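Drought, Water Use and Local Supply
Course handout, Unit 5

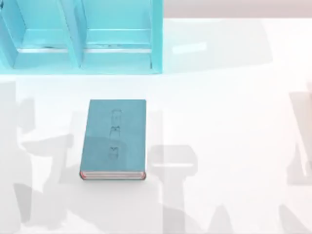

Figure 1. Rendered view of a turquoise shelving unit with two open compartments.

Reading for this unit: the Shenoy Valley case packet, sections 1 through 4. Bring the packet to class. The short written assignment is at the end of this handout.

1. What we mean by drought

Drought is a long stretch of time when there is less water than a place normally gets. How long and how much less depends on the place. Three dry weeks in a wet coastal town may be a news story, but in a desert county they are normal weather.

People who work with drought usually separate it into several kinds.

Meteorological drought is a shortage of rain or snow compared with the long-term average for that place and time of year.

Agricultural drought happens when the soil holds too little water for crops or pasture. It can start within a few weeks in hot, windy weather, even if the reservoirs are still in good shape.

Hydrological drought shows up in streams, lakes, reservoirs and wells. It usually comes later than the other two and takes longer to end.

Socioeconomic drought is when the shortage affects the supply of goods, power or drinking water that people depend on.

A place can be in one kind and out of another. After a wet month the fields may be green while the wells are still low. Keep this in mind when you read a headline that says a drought is "over." Ask which kind.

2. Where the water is stored

Rain that falls in winter has to be kept somewhere until summer. In a dry-summer climate there are three main places.

Snowpack. Snow in the mountains holds water through the winter and lets it go slowly in spring. Managers often use the April survey as the main reading of the year, as the snow is usually near its deepest by then. What they want to know is the snow water equivalent, meaning the depth of water you would get if you melted the snow where it lies. Depth of snow alone does not tell you this. Fresh powder holds much less water than old packed snow.

Reservoirs. These catch runoff and release it on a schedule. Most large reservoirs have two jobs that pull against each other. Flood control needs empty space in winter. Water supply needs a full pool by early summer. The rules that set how high the lake may be on a given date are called the rule curve.

Groundwater. Water in the spaces between sand, gravel and rock below the surface. It is the backup supply in dry years. It refills slowly, and in some layers of clay the space is lost for good once the water has been pumped out and the ground has settled. The sinking of the land surface that follows is called subsidence.

3. Case: the Shenoy Valley

The valley has one town, Elter, and a farm belt south of it. Elter gets its water from Kornix Reservoir. The farms have rights to part of the reservoir water and pump the rest from wells.

The packet covers a dry period of 5 years. Main points to know:

In the first year the reservoir was drawn down as usual and no limits were set. The water district expected a normal winter to follow.

In the second year the snow survey came in low. Farm deliveries were cut. Pumping went up the same summer, mostly from older wells in the south of the valley.

In the third year shallow household wells began to fail. The district recorded 919 reports of dry or failing wells by the end of the period, most of them outside the town limits. These homes are not on the Elter system, so the town rules did not help them.

In the fourth year Elter limited outdoor watering to two days a week and started a tiered rate, with a higher price per gallon above a base amount. Household use fell during the first summer.

In the fifth year a set of strong winter storms filled Kornix Reservoir to the rule curve. The town lifted its limits in spring. Well levels in the south stayed low for the rest of the period covered.

Note the gap between the reservoir and the wells in the last year. This will come up on the midterm.

4. Why one wet winter is often not enough

Heavy rain over a few days runs off fast, especially on hard, dry or burned ground. Much of it reaches the river and leaves the valley. Recharge of deep groundwater needs time and needs the right soil at the surface. Warm storms also bring rain at elevations where there would normally be snow, so less is held back for later in the year.

Some districts now spread flood water on open fields or in shallow basins so it can soak in. The Somivico recharge basins in section 4 of the packet are of this type. They work best on sandy ground. Problems include clogging by fine silt, nitrate carried down from farm soil, and the question of who owns the water once it is underground.

5. Tools for cutting use

Voluntary requests. Cheap and quick. Results are mixed and tend to fade.

Mandatory limits. Usually aimed at outdoor use first. They need staff to enforce them.

Pricing. Tiered rates reward low use. A large household may pay more than a small one even when use per person is the same. Utilities may also lose income when use drops, and then raise the base rate. Customers often see this as being charged for saving.

Leak repair. Older pipe systems can lose a large share of their water before it gets to a meter. The cost comes up front and the savings come over many years.

Turf replacement. The utility pays owners to take out lawn. Check whether the program counts shade loss and heat when it reports its savings.

6. Terms

Acre-foot: the water needed to cover one acre to a depth of one foot, or 325,851 gallons.
Aquifer: a layer of ground that holds water and lets it move to a well or spring.
Base flow: the part of a stream's flow that comes from groundwater.
Overdraft: pumping more from an aquifer than is returned to it over time.
Recharge: water moving down into an aquifer.
Runoff: water that flows over the land to a stream.

7. Written assignment

Write two pages, double spaced, on one of the following.

Explain why the Elter limits were lifted while wells in the south of the valley were still low. Say whether you think the decision was sound, using evidence from the packet.

Compare tiered pricing and mandatory watering limits. Use the Elter record for at least one of them.

Describe the conditions a site needs for a recharge basin and say how well the Somivico site meets them.

Cite the packet by section number. Outside sources are allowed but not required. Late papers lose 9 points per day. Papers go in the course box by the start of the next class meeting, and email copies will not be graded unless you have asked ahead of time.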